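About Mindine Models

We're a small modeling agency in Stasness. Fashion, catalog, some runway, a bit of commercial work when it comes in. Started by Monique Boyer after years of booking for other people – she wanted her own list and her own phone number on the door.

Right now we have 53 faces on the books, new ones added most months. Two bookers, one office, coffee always on.

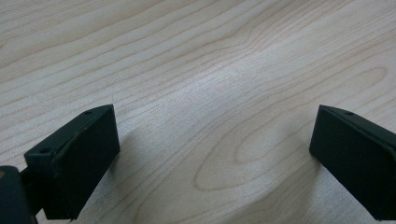
A word on applying, from Solange Moulin, Head of New Faces:

I look at every application myself, so please be patient, it can take nearly 4 weeks. Send two snapshots, no makeup, hair off the face. Height and shoe size too, people allways forget shoe size. No fee to apply, no fee to join.

Under 18? A parent has to come to the first meeting. No exceptions.

Clients – for rates and availabilty ask for Huguette Tessier. Open castings in Zurolstead again in December, dates go up on the news page.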